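Subject: Re: [westanton-toys] Shape sorters for the lending shelf

On Saturday, the list moderator wrote:
> We've got room on the shelf for a few more puzzles before the
> May swap. Shape boards go out faster than anything else, so if
> you have one at home that still has all its pieces, please
> tell us what it's like before you drop it off.

Hi everybody,

I've got one we could part with! It's a square wooden board, the thin flat kind, with a yellow and pale green wood-grain print and a white edge. My youngest loved it for months and then moved on to trains overnight, as they do. It came out of a bin at Skavero, where I paid 8 dollars for it (they wanted more, I whined a little).

The triangle was always the one that caused trouble at our house. Circles just drop in, but a triangle has to be turned the right way, and there was a lot of yelling before that clicked. The slot for it is up in the right-hand corner, and the piece is brown wood with printing on the face. I'd put it out on a plain table with nothing else around, it's so much easier for little ones to see the slots. 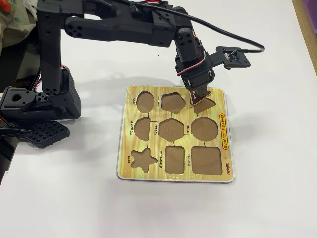 Khổng wrote back to me off-list that boards this thin slide all over the place once a toddler leans on them, and that a piece of rubber shelf liner underneath fixes it. Great tip, I have half a roll left from the kitchen drawers and will toss it in the bag.

Does anybody know if the shelf still wants things in zip bags, or are we back to the cloth ones? I can drop it off after school pickup.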